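Collecting Demonstrations for a Two-Arm Phone Sorting Task
Project report, Pludach group 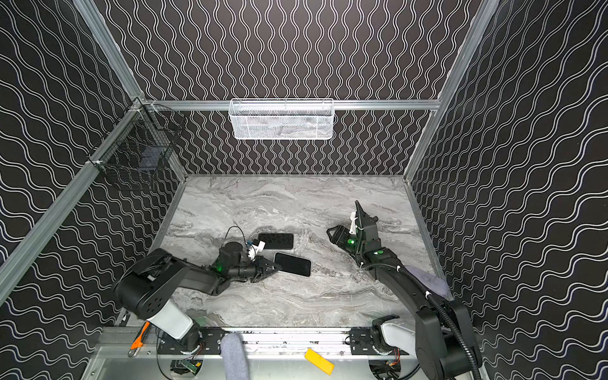 Figure 1. The collection cell, with two phones on the tabletop and the left gripper at the lower one.

1. Background

Our project asked whether a policy trained only on human demonstrations could pick up phones from a table and place them in wire baskets mounted on the walls of the cell. We did not write any motion code for the task itself. All of the behavior had to come from recorded examples, so most of the semester went into recording them. This report covers the recording. Training is described in the second report.

The cell is called Itov and was built by an earlier group. We changed the wall panels to a printed wavy pattern and the tabletop to a marble pattern. The plan was to use several patterns over the project so that the policy would not depend on one background.

2. Task

An episode starts with phones on the table and both arms in the air. The operator picks up one phone at a time and puts it in either the white basket on the back rail or the black basket on the left. The basket is given in the prompt for that episode. The episode ends when both arms are back in their start positions.

Flat phones are hard to grasp with a two-finger gripper. The operators settled on two methods. In the first, one fingertip pushes the phone against the other gripper and the phone tips up. In the second, the fingers close across the narrow side. We kept both methods in the data.

3. Recording

Each arm has a camera on the wrist, and a fixed camera covers the whole table. Joint positions and gripper commands were saved along with the video using Clinis, our logging program. Operators worked in blocks of 50 episodes and then switched. Before each block they checked that all camera views were live and that the cables could move freely through the full reach of the arms.

Start positions came from a printed sheet. Early on we let operators place the phones by hand, and they kept putting them in the same easy area near the middle. The sheet fixed this. It also gave an angle for each phone, including tilted ones.

4. Results

Our target was 1,000 usable episodes, and we reached it in April. We threw out 111 others. The most common problems were a dropped video stream, a phone pushed out of reach, and an operator pausing too long in the middle of a grasp. Failed grasps followed by a good second try were kept, as they show how to recover.

5. Problems and next steps

The left basket was used less than the back one in the first half of the recordings. We corrected this by changing the prompts, but the early blocks are still uneven. Reaching the left basket with the right arm was slow, and we dropped it from the task.

The next group should record with more phone cases and at least one more tabletop. The episode files and the start position sheets are in the Mughal folder on the lab drive.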